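Robot cells take over block handling at Melleo's finishing shop

Melleo has brought two robot cells into regular use at its finishing shop in Rudd, ending the manual loading of test blocks at the measuring benches. The cells were supplied by Sekari and entered service in March, following a trial period on the early shift.

The shop prepares and checks cast blocks used by makers of cutting and grinding equipment. Until this spring, each block was lifted from its holder by hand, set upright on the bench, measured and put back. An operator on a full shift could repeat the movement several hundred times, and wrist and shoulder complaints had been raised at successive safety meetings.

Under the new arrangement the lifting and placing are done by the robot arms. Operators prepare the holders, release each batch and decide what is to be done with blocks that fall outside tolerance. During its first full week the shop passed 967 blocks through the two cells, according to figures given to staff. Management has stated that output was not the main reason for the investment and that no targets have been changed as a result.

No posts have been removed. The company has, however, altered the duties attached to the bench operator grade, which now includes basic programming, the changing of gripper pads and a daily check of the holding fixtures. Each operator receives 60 hours of training, given during working time and shared between the shop floor and the Sekari training room in Jaltum. Staff who do not wish to work with the cells may apply to move to packing or goods inward on their present rate of pay.

The new duties have also affected the pattern of the day. Breaks were formerly taken together, when the benches stopped. They are now staggered so that one trained person is always present, a change which drew more comment at the staff meeting than the arms themselves. The company has agreed to look again at the break rota before the summer. 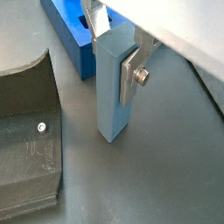 Fahad Arain told the meeting that his shoulder no longer kept him awake after a late shift, but that he missed handling every block, as he used to pick out a poor casting by feel before it reached the gauge. He asked that operators be allowed to draw blocks from a batch and examine them by hand. Melleo has accepted the request, and hand sampling will be written into the working instructions for both cells.

A third cell is under consideration for the polishing area. Staff there will be consulted before any order is placed.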